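Robots in Service Work, Unit 6: Faults and Safe Stops
Course notes, Eftychia Antoniadis

Case for this week: the protective stop in the drinks task

Please read these notes before the lab. The fault is from May and it is a small one. No person was hurt and no glass was broken, but I find it more useful than the big accidents in the textbook.

The task was to prepare a drink on the taped table. The arm has to take the scoop, bring ice from the bowl to the glass on the tray, and put the scoop back. The program was written in Rindix by last year's group. They ran it 235 times. In 3 of these runs the arm stopped in the middle of the transfer, each time with the same message: joint torque over limit, elbow.

The first idea of the group was that the limit was too low. They wanted to raise it from 66 to 82 percent of the rated value. I did not allow it. A limit that stops the arm is a symptom, and if we raise it, we only stop hearing the complaint.

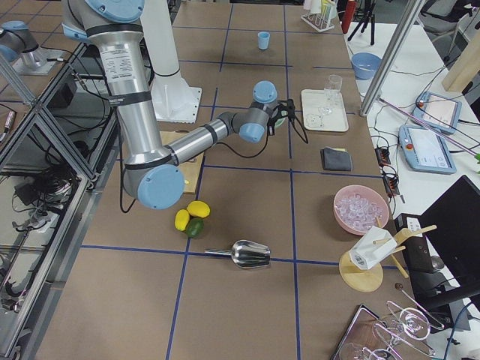
We looked in the logs instead. In all three runs the elbow was passing low over the table when the torque went up. The planner knew the table surface and the tray, but it did not know the cable that hangs from the arm. At certain wrist angles the cable was pulled tight, and the arm was working against its own cable. Jaiswal, who maintained the cell, found the outer cover of the cable worn at one place.

What was changed:
The cable was replaced and given more free length.
The transfer path was moved higher.
The torque limit stayed at 66 percent.

One more point – and for me it is the serious one. After the second stop, a student cleared the message on the teach pendant and continued without writing it down. So we lost the position of the arm at that moment. From now on, when the arm stops, you do this in order: keep your hands outside the tape, save the log, write the joint angles in the notebook, and only then clear the message.

For the lab, bring a short text (one page) on this: which other objects on a work table could the planner not know about, and how would you notice it from the log?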